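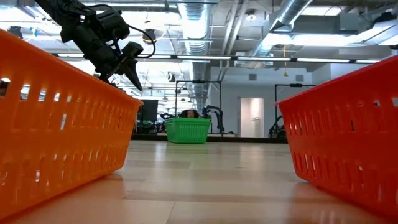 工单 348：筐子套在一起以后拔不出来
提交人：Lucimara Quintana
产品：Gundance 长方形塑料收纳筐（绿、红、橙）
状态：处理中
你们好！我在 Sinville 订的那批 Gundance 收纳筐出了点小麻烦，筐子一只套一只摞起来，过一晚上再拿就拿不出来了，上面那只死死咬着下面那只，我把整摞拎到半空它都不掉。先夸一句，筐子本身我很喜欢，侧壁上那两排竖着的长方形孔很透气，边沿也厚，端起来不割手。几只单独摆在浅色木板面上，两边是橙的，中间靠后是绿的，单只放的时候什么毛病都没有，稳稳当当。问题只出在套叠上。订单是60只，三种颜色混着要的，到货是十二月，包装完好，没有压坏的。想请你们帮忙看看是我摞法不对，还是筐子的问题。需要什么信息尽管问，我白天都在。

——

回复：Marcelino Fontes（Sinville 售后）
Lucimara 您好，工单收到了。麻烦您补充几件事：
1. 卡住的那些，是同一种颜色套在一起，还是不同颜色混着套的？
2. 筐底有没有一个小圆圈，里面写着字母？
3. 摞起来的时候筐里有没有放东西？
4. 存放的地方温度变化大不大？
另外先别用螺丝刀或者刀子去撬边沿，边沿一旦有了缺口，以后套叠会更容易咬住。

——

回复：Lucimara Quintana
哎呀，螺丝刀那条你说晚了一步，我已经撬过一只了（橙的），边上留了个小白印子，这只算我的，不用你们管。

一条一条答：
1. 混着套的！我收货那天图省事，拆一只摞一只，压根没看颜色，橙的套红的，红的套绿的，花花绿绿一大摞，我还觉得挺好看。
2. 有圆圈。我翻了几只，有的写 A，有的写 B，还有一只圆圈里什么都没有，或者是印得太浅我看不清，我拿手机电筒斜着照也没照出来。
3. 是空的。我们拿它装分拣出来的布头和线团，用的时候摊开摆，收工才摞回去。
4. 白天开暖气，晚上关，早上进门要穿外套的那种冷。

补充一句，卡得最厉害的是最底下那几只，上面的使点劲还能掰开。Dénes Pintér 昨天跟我一起拔，他踩着下面那只的边沿，我往上拽，结果两个人一起往后坐了一屁股，筐子还是没分开。后来我们干脆把那一对当成一只双层筐用了，挺结实的，就是浪费。

——

回复：Marcelino Fontes（Sinville 售后）
谢谢，信息很有用。踩边沿也请不要再试了，容易伤到脚踝。
我先给您一个临时的处理办法，请按顺序来：
把卡住的那一对倒扣过来，筐口朝下，放在平的地方。
用手掌拍上面那只的底，先拍四个角，再拍中间。
如果还不动，往两只筐之间的缝里倒一点温水，加几滴洗洁精，等一会儿。水会从侧面的孔流出来，请在水池或者浴缸里做。
然后两个人对着拉，要沿着长边一头先抬起来，另一头再跟上，四个角同时往上拽是最费力的拉法。
做完告诉我哪一步起的作用。

——

回复：Lucimara Quintana
试啦！记录如下，我尽量写得像样一点。

第一对（橙在里，绿在外）：倒扣，拍角，拍到第三个角的时候“啵”一声就松了。我高兴得喊出声来，隔壁还以为我摔了。

第二对（红在里，橙在外）：拍角没反应，拍中间也没反应，手都拍红了。上温水，等我喝完一杯咖啡回来，先抬一头，很慢很慢地滑出来了。声音很难听，像椅子腿蹭地砖。

第三对（红在里，绿在外）：温水也没用，连倒了两回。先放着。

第四对（橙在里，橙在外）：这一对根本没卡，我是顺手拿来比一比的，轻轻一提就出来。

所以我现在觉得同色的没事，混色的才有事？不过第一对也是混色，又松得那么容易，我有点糊涂了。

还有一个问题想顺便问，我橙色的这一批，颜色好像深浅不一样。摆在一起看特别明显，有的是正橙，有的发红。我以为是灯的缘故，端到窗边去看，还是不一样。我对颜色要求不高，只是不知道这跟卡住有没有关系。 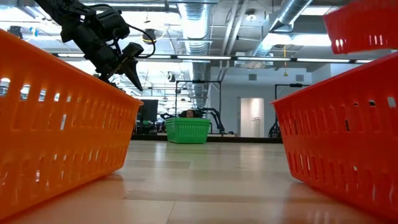 左边的筐是正橙色，右边那只偏红，右上角还露出一只橙红的，孔的样式都是长条形。

透过孔能看见后面的亮光，孔的边缘很干净，没有毛刺，所以我排除了“孔边的毛刺互相勾住”这个可能（这是 Dénes 的理论，他坚持了一上午）。我还用指甲顺着孔边刮了一圈，滑的。

——

回复：Marcelino Fontes（Sinville 售后）
照片看到了，两种颜色的差别很清楚。
偏红的那种，在我们的目录里可能就是“红”，也可能是橙色换过色母之后的一批，光看照片我不敢下结论。请您翻过来看底上的字母，把偏红的和正橙的各报几只给我。
套叠方面，我转给了仓库的 Natanael Rocha，他对这个系列的模具比我熟。

——

回复：Natanael Rocha（Sinville 仓库）
你好 Lucimara，我接着说。
Gundance 这个筐有过两副模具，底上 A 的是旧的，B 的是新的。外形和孔都一样，差别在筐壁的斜度，B 的壁要直一点点。A 套 A，B 套 B，都没问题。A 放进 B 也没问题，会有点晃。B 放进 A 就会越压越紧，加上上面还有一摞的重量，再冷热一交替，就成了你说的那样。
颜色跟模具没有固定关系。哪种颜色哪天开机，用的是哪副模具，要看当时的安排，所以同一种颜色里 A 和 B 都有可能。
圆圈里没字的那只，我猜是 A，旧模具用久了字磨浅了。你可以拿尺子量一下内口的长边，量完告诉我。
卡死的那对，如果是 B 在 A 里，温水要泡久一些，而且要泡外面那只，里面那只倒凉水。外面的受热会胀开一点点，里面的遇凉会缩一点点，就差这一点点。

——

回复：Lucimara Quintana
Natanael 你太厉害了！！我马上去翻底。

翻完了（腰也快断了），汇报：
第一对，橙 A 在里，绿 B 在外。松的，对上了。
第二对，红 B 在里，橙 A 在外。卡，对上了。
第三对，外面绿的那只是 A，里面红的底朝着绿的，看不见字母，但照你说的应该是 B。
第四对，两只都是 A，不卡，也对上了。

没字的那只我量了内口，又找了一只 A 和一只 B 来一起量，尺子是缝纫用的软尺，读出来三只都一样，哈哈。差别大概都在壁上，我的软尺量不出来。我改用土办法，把没字的那只往一只 A 里放，一放到底，一提就起，再把一只确定是 B 的往它里面放，放下去的时候就有点涩，我没敢按。那就当它是 A，我用马克笔在底上补了个 A。

偏红的那几只，底上 A 和 B 都有，正橙的也是都有。那颜色这条线索看来可以划掉了。

第三对的冷热办法：浴缸里放热水（手能伸进去的那种），外面的绿筐泡着，里面的红筐……这里有个难处，它侧面全是孔，凉水一倒就跟热水混到一块儿去了呀！我站在那儿端着一壶凉水愣了半天。你有没有什么招？

——

回复：Natanael Rocha（Sinville 仓库）
对，孔的事我写的时候忘了，抱歉，我脑子里想的是我们另一款实心壁的箱子。
改成这样：里面那只垫一个大塑料袋，袋子里装凉水，加冰更好，袋口扎紧，让它贴着筐壁。外面不要泡，用热毛巾裹，毛巾凉了就换。两只的边沿之间塞一截软绳子，拉的时候绳子帮你把角撑开。
袋子别装得太满，拉之前要先把水袋拿出来，不然你拉的是一袋水的重量。

——

回复：Lucimara Quintana
记录，第三对，冰袋加热毛巾：

第一次，袋子漏了。一地水。换袋子。
第二次，套了双层袋子，热毛巾裹了一圈，换了一次毛巾，拿出冰袋，Dénes 按住外面，我抬一头。动了！动了一指宽，又卡住了。
第三次，重来一遍，这回在短边的两个角上塞了绳子（一段旧鞋带），抬长边的一头，嘎吱嘎吱地出来了。
翻过来一看，红的底上果然是 B。你说得一点不差。

两只都没裂，绿筐靠角的地方有一道磨白，不影响用。

现在剩下的就是以后怎么摞。我的想法是按字母分，A 一摞 B 一摞，但是干活的人哪会天天翻底看字母呢，过两天肯定又乱了。Dénes 说贴胶带，我说胶带一洗就掉。你们别的客户是怎么弄的？

——

回复：Marcelino Fontes（Sinville 售后）
很高兴第三对也分开了。
关于以后的摆放，有客户用扎带做记号，在 B 筐短边最上面那个孔里穿一根黑色扎带，剪短，A 筐不穿。收的时候有扎带的一摞，没扎带的一摞。扎带头剪平，不然会刮手，也会顶到上面的筐。
另一个办法是让一种颜色里只有一种字母，这样看颜色就够了。您的数量如果凑得齐，我们可以帮您换货，邮费我们出。请把每种颜色里哪种字母占多数告诉我，我来安排。
每摞的高度也建议降一降。这款单只重800克，摞得越高，底下那只受的压力越大，就算是同一副模具，压久了也会有点紧。

——

回复：Lucimara Quintana
换货太好了，我选换货！按颜色分最省心，谁都看得懂。

绿的多数是 B，红的多数是 B，橙的多数是 A（包括发红的那几只橙，我问了 Dénes，他觉得该算红，我觉得该算橙，我们俩为这个争了挺久，最后去看了吊牌，吊牌已经扔了）。所以我想要：绿全 B，红全 B，橙全 A。发红的那几只，你们看着换成正橙就行，如果不方便，我留着也无所谓。

等换货的这段时间我先照颜色摆开了，绿归绿，红归红，橙归橙，同一个颜色里字母不对的单独挑出来放在地上，没摞进去。摆好以后我还挺得意的。

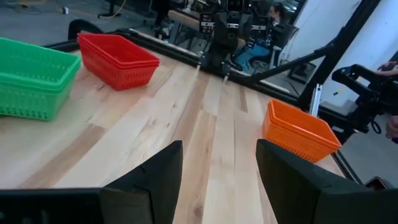 按颜色分开摞的样子：左边绿，往后一点红，右边橙。

从边上看，一层一层的边沿露在外面，像一本书的书页。我现在养成了一个习惯，摞完了用手在最上面那只的边上按一下，再提一下，能提起来我才走。目前都能提起来。暖气照样晚上关，早上也试了，没有卡的。

——

回复：Marcelino Fontes（Sinville 售后）
换货单开好了，周三上门取件，请把要换的筐用绳子捆一下，不用装箱。
撬出白印的那只，也一起放进去吧，我跟仓库说过了。
发红的几只我问了采购的 Natanael Arruda，他确认是橙色的一个批次，色母换过供应商，所以按橙色处理，给您换成正橙。

——

回复：Lucimara Quintana
橙！我赢了！已经转告 Dénes。

谢谢你们，那只撬坏的我本来真的没打算算在你们头上。取件的时候请司机按后院的门铃，前门的铃按了没声音。要换的都捆好了，捆的时候我没让 A 和 B 套在一起，中间错开放的，所以那一捆看着有点歪，别嫌弃。

再问一个小的：我还想添几只带盖子的，Plitov 那个系列的盖子能不能盖在 Gundance 上？我在你们目录里看到尺寸写得差不多。

——

回复：Natanael Rocha（Sinville 仓库）
我在仓库拿了一只试过，Plitov 的盖子放上去能盖住，扣不上，两个短边的卡扣对不到边沿底下。只是防灰的话可以用，要搬着走就不行，会滑。A 和 B 我都试了，结果一样。
还有盖了盖子以后就不能套叠了，只能一只压一只往上码，地方占得多，你先想想放哪儿。

——

回复：Lucimara Quintana
那先要2个盖子，防灰用，盖线团那两只，布头不怕灰。颜色随便，有绿的就绿的。麻烦跟换货一起送来吧，工单等我收到新筐、摞一晚上试过了再关，可以吗？

——

回复：Marcelino Fontes（Sinville 售后）
可以，盖子已加进换货单，绿色有货。工单保持打开，状态改为“等待客户确认”。

——

回复：Lucimara Quintana
收到新筐了！底我一只一只翻过，绿的都是 B，红的都是 B，橙的都是 A，颜色也齐，正正的橙。昨晚照颜色摞好，早上进门外套没脱就先去提，绿的一提就起，红的一提就起，橙的有一只稍微涩一点，晃一下也出来了，我看了看，是里面掉了一小段线头夹在角上，跟筐没关系。
盖子也盖上了，短边确实扣不住，跟你们说的一样，防灰够用。
可以关了，谢谢 Marcelino，谢谢两位 Natanael！

状态：已解决
处理摘要：新旧模具混套（B 入 A）导致咬死；已分离，已换货，按颜色统一模具；附带 Plitov 盖子2个。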